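Section 6. Setting Up the Peg and Board Cell

Before you begin, give yourself a quiet half hour. A rushed setup nearly always means doing it twice, and Latifa Fawzy, who wrote the first Endholm guide, used to say the kettle was part of the toolkit!

1. Wipe the floor of the enclosure and set the green board down flat, well clear of the side walls.

2. Put the black holder with its curved side up, leaving a little bare floor between it and the board.

3. Load program 122 and let the arm bring a green piece over the board at slow speed. Press Hold while the lower end is still just above the board.

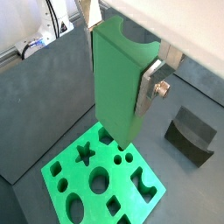
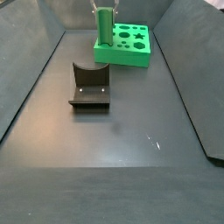
4. Crouch down and look from two sides (one is never enough, I'm afraid). If the piece leans, open the fingers with your free hand under it, seat it again and repeat step 3.

5. Nudge the arm in small steps until the piece lines up with its hole, then save the point.

Caution: Keep grip force at 65 or lower. More than that can mark the pieces, and a marked piece likes to stick.

Note: Check the saved points again every 2800 cycles, or sooner if somebody has bumped the board. Cells shipped to Clandham before April use the older Lavoie fingers; see Section 9 for those.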